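Chapter 4
Dressing a Small Display Table
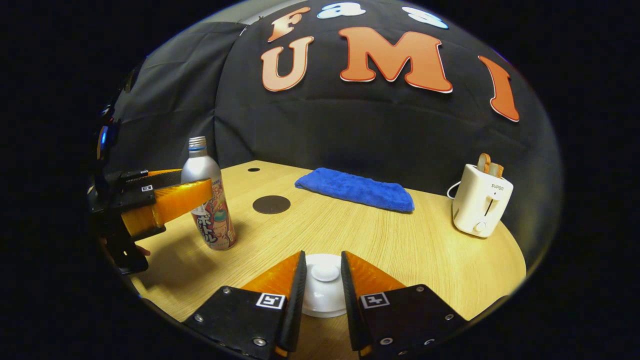
Fig. 4.1 A round light-wood table against a black fabric backdrop with large cut-out letters.

I dressed my first display table in a draughty hall in Staditz one November, and I made a right mess of it. I'd been given a patch of floor, a trestle and a box of odds and ends, and I thought (as everyone does the first time) that the thing to do was get all of it out of the box and on show. By eleven in the morning my table looked like the back shelf of a kitchen cupboard, and people were walking straight past it to look at the one next door, which had a jug on it. One jug!

So this chapter is about tables, and mostly small ones. In Chapter 3 we worked on shop windows, where you've got glass between you and the public and can get away with murder. A table is harder. People lean over it, pick things up and put them down in the wrong place, and you have to plan for that.

Go back to Fig. 4.1 for a minute and look at the cloth. Black fabric is my favourite backdrop by miles, folds and creases and all, and I've stopped fretting over ironing it to death. A soft fold is fine. What I care about is the colour in front of it, and big salmon-orange letters with a white outline do the job nicely. The outline matters more than you'd think, so try the same letters without one in Exercise 2 and see how far back you can stand before they go mushy.

Then there's the top itself. A round table has no front, which sounds like a nuisance until you've used one. Pale wood shows up silver and white things gently, without the hard jump you get on a dark surface. A slim aluminium bottle will stand up well on it, and something low, white and round gives the eye a rest. Tall and low together is the oldest trick in the book, and we'll spend most of section 4.2 on it.

My own working table is a Felia, 70 centimetres across, and I've dragged it to more halls than I can remember. The students on my Kristiansen course all groan when I bring it out. I still say it's the right size to learn on: you run out of room quickly and have to start choosing.

Before you read on, clear a table at home. Pick two objects of different heights, hang any dark cloth behind them, and leave them up overnight. Look again at breakfast, when you've forgotten where you put them, and write down which one you see first. Keep that note handy, as you'll want it for section 4.1.

© Silto Press. All rights reserved. Contact us | Back to top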